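I have now lived in my building for 11 months and I would like to talk about the locks.

1/ The building has a front door, an inner door, a mail room, a bike room, a trash room and a laundry. Each of these has its own key. The trash room has the best lock of the lot. I have never met anyone who wanted to get into the trash room, and I include the people taking out trash.

2/ When I moved in, the manager (Tracey Pilkington, lovely, permanently on hold with somebody) handed me an envelope marked "152." I am in 14. I asked. She said 152 was the envelope.

3/ One of the keys in it fit nothing. I tried it on everything, including a door that belonged to Shufen Kong, who opened it while I was trying. We are friends now, in the sense that she nods.
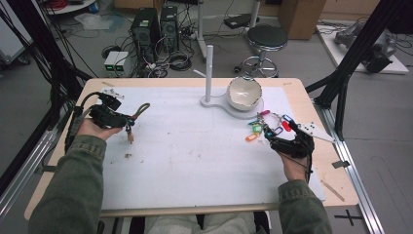
4/ Getting a copy made is its own hobby. Two hardware stores turned me down because the key says DO NOT DUPLICATE. The third guy read it out loud, said "huh," and duplicated it. I asked him about telling them all apart and he sold me on plastic tags, the pink, red, green, blue, teal and orange kind. Great system. You just have to remember what teal means.

5/ Teal means bike room. Or it did in February, before they changed the bike room lock and gave us a code. The code is 1750. Kidding, Tracey. It's not 1750.

6/ Small brass keys deserve a post to themselves. Every home has one. It might be for a suitcase, it might be for a diary, it might be for a cabinet you sold to Danylo Skoryk, who has been opening it with a butter knife ever since. You can't throw it out. The day you do, a tiny padlock will come into your life.

7/ Someone asked in the replies what a lost front door key costs. It's $931, because they rekey the whole building. I have checked my pocket four times since typing that.

8/ Update: Shufen says the mystery key opens the old laundry. There's an old laundry??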